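Writing Product Copy for the Home, Week 2: Lamps, Rugs and the Sentence In Between

Hello again, everybody. Last week we pulled apart the Skidcombe rug pages and I promised you lamps, so lamps it is. Have your Plastier printout handy (the one with the brass floor lamp on the front) and a pencil you don't mind chewing.

Start with the height. I know, it's dull! But a shopper looking at a lamp on a white background has no idea whether it's a bedside thing or a monster. The Plastier lamp is 111 cm tall, and the page saves that for the very last line, after a whole paragraph about "timeless glow." Move it up. Then say where the switch is – on the cord, on the base, under the shade – and how long the cord runs.
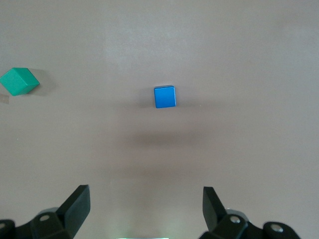 Topic: Color words

Color is where most of us get carried away. My rule for this course is one plain color word first, then one fancy one if you really must. "Blue" before "lagoon," please. Femi Bashir's homework last week had a Tripathi cushion down as "dusk," and half the room guessed purple and the other half guessed gray, which made my point better than my slides did.

Watch out for mood words that could sit on any product in the store. "Relaxed," "elegant," "stunning" – try swapping the lamp for a toaster and see if the sentence still works. If it does, cross it out.

For Friday: rewrite the Pellport side table listing in 89 words or fewer. Bring 2 paper copies, one for me and one for your partner to scribble on. Price goes at the end, and leave out the shipping line, we'll get to that with the sale pages.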